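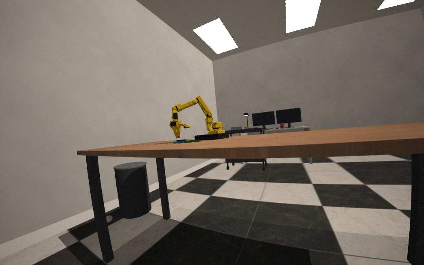

Etornam Arthur wrote in after the last session to say that her controller works perfectly, and could the simulator please be fixed so that it agrees.

We will come back to that. First, the reach task.

Week 6: Timesteps, gains and blame

The physics runs at 1000 Hz. Your control loop runs at 200 Hz. The planner runs when it feels like it. Most bugs handed in so far live in the gaps between these three.

Gains. Start low. If the arm sags, raise the stiffness a little, then the damping. If it hums, you went too far. Copying the numbers from the Liao script gives you the numbers for the Liao arm – a lovely arm, and not yours.

Reading the state. Read the joints once per control step and keep that copy. Students who read them twice get two answers and write to me about it.

Planning. Plan to a point above the objects first, then come straight down. One long path from home to grasp will go through the tabletop, and the planner will report success, as it was never told there was a table. Add the table.

Back to Etornam. Her log showed the target jumping at step 235, where the planner swapped paths and nobody blended the two. The simulator was innocent. It usually is, which takes some getting used to.

To hand in: one log, one plot of joint error, and a paragraph on what broke. "Nothing" will be read with interest.

We use cookies to improve your experience. Accept / Manage settings

Next week: contact, and why your objects fly away.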